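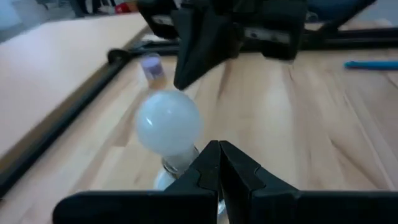

Looking after gripper fingers on a two-arm bench

2 min read

Smooth round parts show up a badly kept finger sooner than anything else. If a bulb slips or turns in the grip, check the fingers before you touch the program.

Wipe both inner edges with a lint-free cloth and a little isopropyl alcohol. Get into the notches, where dust packs down. Close the fingers slowly and look along the seam – it should meet evenly from tip to base. Snug the finger screws a little at a time, switching sides.
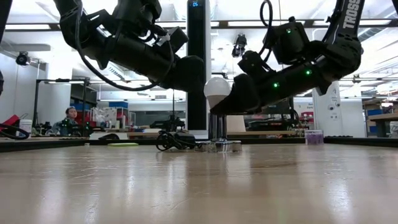

Cables next. Run each arm through its full reach at low speed and watch the loops at the wrist. They need slack at the far end, but they shouldn't catch on the other arm. Retie anything that rubs.

Shahla Hashemi does ours every 16 shifts. We went longer in March and had 11 dropped parts to show for it.
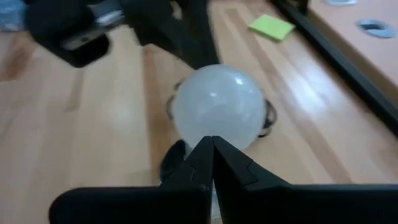 Fingertips nearly touching, just short of the frosted globe.

Write the date on a strip of tape when you finish.

We use cookies to remember your settings. OK

Contact | © Bromby Workshop Notes | Back to top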